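**Unit 4: Position error and reference points**

A survey mark is useful only if its position is known better than the thing being measured from it. In this unit every distance is treated as a mean with a standard error attached.

For independent readings, the standard error falls with the square root of n. Going from 300 readings to 2000 cuts it by a factor of 2.6. A fixed offset in the reference point is unaffected by n.
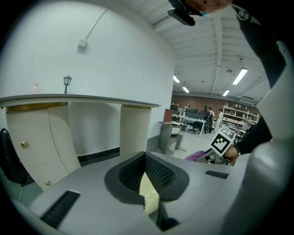
A reader of last term's handout objected that offsets do cancel if the instrument is turned through 90 degrees and the set repeated. Two opposed settings are needed for that, and the offset must belong to the instrument. An offset in the mark stays in the result.

Exercise: the Staniforth baseline was remeasured in April from a mark at Orkska. State which errors carry over to the new value, and which can be reduced by repetition.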